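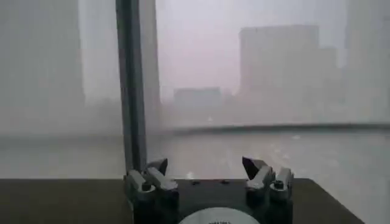 View from the wrist of the robot, looking out over the city from the upper floor.

Visit diary, Osora demonstration rooms, January

The delegation from the Flernance continuing education office arrived at the Osora building shortly before 9:30 in the morning. Visibility over the city was poor and the second car had been held up on the bridge, so the opening remarks were moved back until all members were present. Coats and bags were left at the reception desk. Badges had been prepared in advance, although two carried the name of last year's program and were exchanged.

The visit was arranged in October under the exchange agreement between the two offices. Its purpose was to see the cloth handling work at first hand and to judge whether a short course on the subject could be offered to our evening students. This entry records what was shown and said. The formal report will follow separately.

The first hour was given to a talk in the seminar room. Our hosts described the history of the Jimo project, under which all of the household work is now carried out. It began with rigid objects such as cups and boxes, and moved to cloth in its second year. The speaker explained that a box keeps its shape when it is picked up and a towel does not, and that most of the later effort has gone into this one difference. The project team holds 375 recorded sessions of cloth handling, of which 80 were made in the present rooms. The remainder come from an older site that has since been given up. The slides were clear, but the type was too small for those seated at the back, and we have asked for a printed copy.

Questions followed. A member of our party asked how the fingers are chosen for a given task. The answer was that the project prefers to keep one pair in place for as long as possible and to change the program instead. Another asked about upkeep. The fingertips are inspected at the start of each working day and the screws are checked once a week, with a record kept in a bound book. We were permitted to look through the book. It is kept in a neat hand and in two colors of ink, and the entries for the summer months are noticeably shorter.

At 11:00 the party moved to the demonstration room and was asked to stay behind a line of tape near the door. Members were reminded to silence their telephones. The view from the wrist was of particular interest to those of us who had previously seen such equipment only from the outside. With the gripper open, both pointed fingertips stand in plain sight, and it becomes easier to understand how a person reviewing the work can judge the distance between them.

The main item was the handling of a single piece of cloth on a table, using both arms.

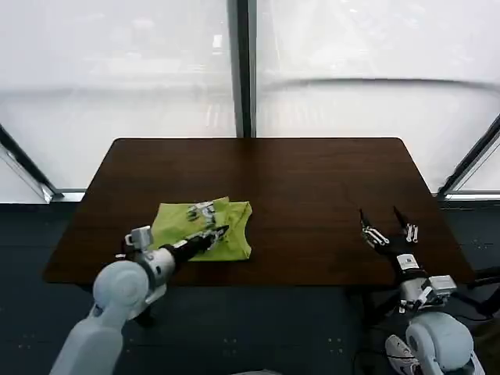
Cloth handling at the table. The left gripper is at the fabric; the right is held open.

Our hosts commented on the task throughout, and their remarks were of more practical use than the slides. They drew attention to the choice of a bright yellow-green fabric, which stands out well against the dark wood. They also spoke about the windows. Strong light behind a table makes the work harder to follow on a monitor, and the project has debated for some time whether to fit blinds. No decision has been made.

The demonstration period was set at 31 minutes and was kept to exactly. Several members would have welcomed a longer one, and this was mentioned in the comments left with our hosts.

Lunch was provided on the ground floor. In the afternoon the party met with the training staff to discuss the possible course. The Ccori workshop, which prepares teaching materials for Osora, has offered the use of its exercise sheets on condition that they are returned with corrections. It was agreed in principle that a first course should be limited to evening students who have already completed the introductory electronics class. The question of insurance for student visits was raised and left open. Our office is to write on this point before the end of the month.

The party left at 3:40. The haze had not been mentioned again until the return journey, when it delayed both cars.

Matters to be followed up: printed slides; a copy of the inspection form; the letter on insurance; the return of one visitor badge, carried away in error.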